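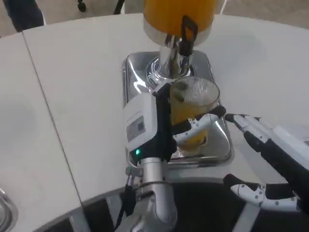
School robotics clubs should spend less time on mazes and more on breakfast. Our Monday group at Geraghty has 14 students, and they argue about pouring juice the way other kids argue about basketball! One hand has to hold the glass under the spout while the other stays close without bumping it – and a clear tumbler is a tough thing to grip well. I love that. The Prakness contest gives 50 points for speed and 13 for careful handling, and I'd flip those tomorrow.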